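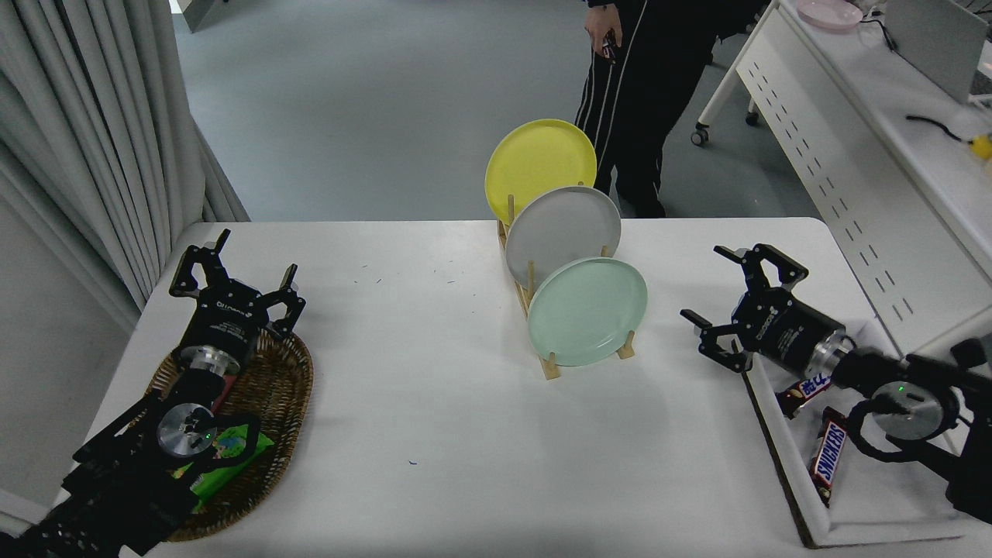

Home Journal Kitchen Reading Contact

On the Keeping of Plates

Readers who have followed this journal for some time will be aware that the household has been engaged, since the move to Molness, in a gradual review of its kitchen arrangements. Previous entries addressed the pantry shelves and the drawer of lids. The present entry concerns plates, and in particular the question of whether plates should be stacked in a cupboard or stored upright in a rack.

For 14 years it was the practice of this household to stack. The plates in question were a dinner service purchased in 2000 by my aunt, Marcela Ondrejka, and passed on to me when she gave up her house in Yurchenko. It consisted of 18 pieces, all white, and it was kept in a single column on the second shelf. The arrangement was economical of space. It also meant that the uppermost four plates were used daily and the remainder were used at New Year, with the result that the former became scratched and the latter collected a film of dust which had to be washed off before guests could be served.

The service was retired last year, and a decision was taken to replace it with a small number of plates in different colors. Yellow, gray and mint green were selected after a longer discussion than the matter required. My own preference was for a single color. Yanling Hao, with whom I share the house, took the position that mixed colors would allow each person to keep track of a plate during a long meal, and her position was adopted. I have since come to agree with it, although the yellow remains brighter than I would have chosen.

The wooden rack followed. It is a plain object, a base with dowels set into it and short pegs to keep one plate from leaning on the next. The following observations are offered to any reader considering a similar purchase.

Spacing. The distance between the pegs should be checked against the rim of the plate before anything is paid for. A rack of ours from Clusska, since given away, held thin plates well and would not accept a deep one at all. A plate should enter its slot without being pushed and should then tilt a little and stop.

Order. We place the plates with the yellow at the back and the mint green at the front. There is no rule behind this. Setareh Mirzaei, who stayed with us for a week in the spring, reversed the order each evening, and I put it back each morning, and the subject was never raised between us.

Drying. A rack of this kind should not be treated as a substitute for a towel. Wood that is left standing in water will darken, and in time the base may begin to split along the grain. Our practice is to let the plates drain beside the sink, wipe them, and only then put them in the rack. When the rack itself is washed, it is dried at once and left on its side until the following day. A thin coat of food-safe oil is applied in May.

Placement. The rack needs more surface than a cupboard column and should be given it. Crowding a rack with jars, mail and keys leads to chipped rims. We keep ours on a white table with a generous margin of bare surface, and smaller items are confined to containers. The wicker basket is designated for snacks. The shallow white tray is for whatever is being carried to or from another room. It is understood in this house that a thing with no place goes in the tray until the evening, and that the tray is then cleared. Compliance with the second part has been uneven.

A word should be added on the surface itself. White tabletops show everything, and pen marks are the most persistent offenders. A damp cloth with a little baking soda will lift most fresh ink. Older marks respond less well, and vigorous scrubbing dulls the finish to such a degree that the cure is more noticeable than the mark. I recommend writing shopping lists elsewhere.

Nivaldo Bragança wrote in response to the pantry entry to ask whether upright storage is suitable for homes with small children. I am unable to speak from experience. His own solution, a low cupboard with a latch, appears sensible, and he reports that he has lost only 2 bowls since installing it.

The next entry will consider glasses, on which the household has not yet reached agreement. Yanling favors storing them rim down. I do not.

Posted 18 Apr 2021

Contact the author | © Molness Kitchen Journal. All rights reserved. | Back to top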